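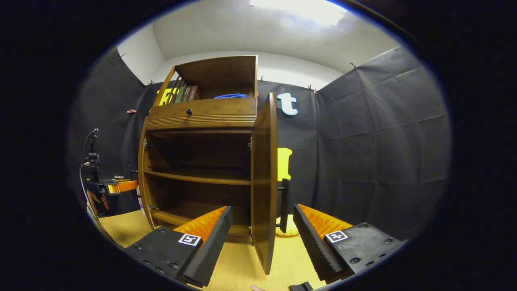 Lectura de 2 minutos

Enseñar a un robot con las manos

En Arnach, la jornada empieza delante de un armario marrón. Quien demuestra la tarea se pone frente a él con una pinza portátil, acerca los dos dedos acolchados en naranja al mueble y hace lo que haría en su casa, pero más despacio. Abrir, buscar sitio, meter un objeto, cerrar. Después vuelve todo a su lugar y empieza otra vez.

Llegué en mayo, poco antes de las nueve de la mañana, con la idea de ver muchos brazos mecánicos. Lo que más vi fueron personas trabajando. El equipo pertenece a Mikkelsen, una empresa pequeña que prepara demostraciones para robots domésticos, y su proyecto actual se llama Ellance. La meta es reunir 4000 demostraciones con muebles de uso común. Cuando hice mi visita llevaban grabadas 166 de la tarea del armario.

El método tiene algo de oficio antiguo. La persona sostiene la pinza en la mano, la cámara va montada en la misma herramienta y el ordenador recibe el movimiento junto con la imagen. Los cuadrados blancos y negros de los dedos permiten calcular en cada momento cuánto están abiertos. Así el robot aprende de un punto de vista que se parece mucho al suyo.

Me dejaron probar. La puerta derecha me pareció fácil, hasta que tuve que abrirla sin ayuda de la otra mano. El pomo del cajón es pequeño y redondo, y con dos dedos acolchados se escapa si uno llega torcido. Necesité 6 intentos para conseguir uno que el equipo aceptó guardar. El trapo azul fue peor: la tela cede, se dobla, y nunca queda dos veces igual.

En Gitcombe, el otro taller de la empresa, trabajan de manera distinta. Allí el operador se sienta y mueve el brazo a distancia, con mandos. Las dos escuelas discuten bastante entre ellas. Con el mando se conocen los límites reales del robot – hasta dónde llega el codo, qué fuerza puede hacer – pero una demostración tarda más y cansa la vista. Con la pinza en la mano el gesto sale natural, y a veces demasiado rápido para que la máquina lo repita.

Los turnos duran 25 minutos. Al terminar el mío me dolía la muñeca y había aprendido a mirar las bisagras con respeto. Mi sustituto cogió la pinza, dejó la puerta como estaba al principio y pidió silencio para grabar.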